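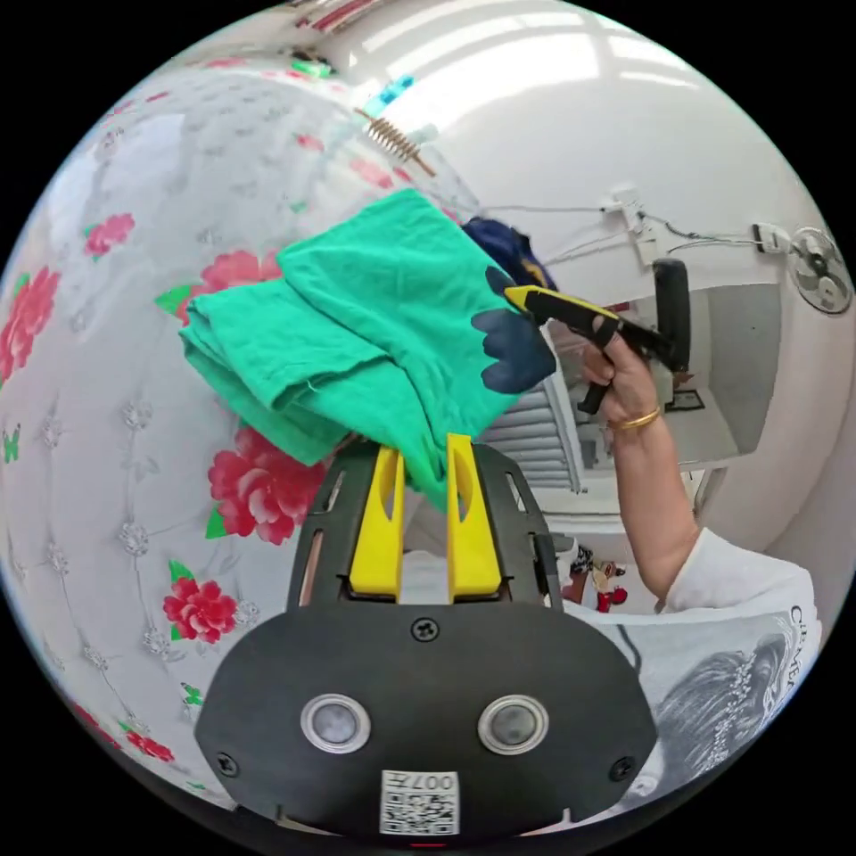
Review: the Sirnetti hand grippers, built in the spare room

Home | Builds | Reviews | Workshop Nights | Contact

Print this page | E-mail this page

So I've finally finished my pair of Sirnettis and I have opinions! If you've been following the laundry arm saga you'll know I want a robot that folds tea towels, and the first step is showing it how with a pair of these in your own mitts. I bought the double kit (282 dollars, ouch, but that's less than two singles) and put both together at home over a few evenings with the telly on.

The build is pretty friendly. The black frame parts clip together before you screw anything, so you can have a dry run and muck it up for free. I did muck it up. I had the trigger linkage in backwards on the first one and couldn't work out why squeezing opened the jaw, and it took me a whole cup of tea to spot it. The second one went together in half the time. The manual is translated a bit strangely in places, but Přemysl Tóth has put his own build notes up on the Vostby forum and I'd just use those (thanks Přemysl, you saved my weekend).

My favourite bit is the yellow fingers. They're tall and a bit tapered, with a long slot through the upper part, and that bright colour is so easy to keep track of when you're busy with fabric. Picking up one layer of a thin tea towel is still fiddly, I won't lie, but a folded edge is no trouble. I've been practising on a green cloth that's all bunched up, because flat and neat is cheating, and you do get the knack of coming in low and pinching the hem.

Now the grumbles. The handle is a pistol style and I like the shape, but it's a smidge fat for my hand and after almost 2 hours my thumb was well and truly over it. The front plate screws are ordinary Phillips heads, fine, except the ones in my kit were soft as butter and I chewed one up straight away. I've swapped in some from the Hrubý spares pack and they're heaps better. Use your good screwdriver, not the one from the kitchen drawer!

Oh, and do your practice somewhere with decent light and a plain bit of background if you can manage it. I use the bedroom and the floral everything in there is lovely but a lot to look at, so I might take the pair down to the Unthorpe workshop in November and try them on the big table.

Build: 4 out of 5. Comfort: 2 out of 5, maybe more if you've got bigger hands than me. Would I buy them again? Yep, I would, and I'm already eyeing off the softer grip sleeves for the handles. If anyone's tried those, let me know whether they slide around.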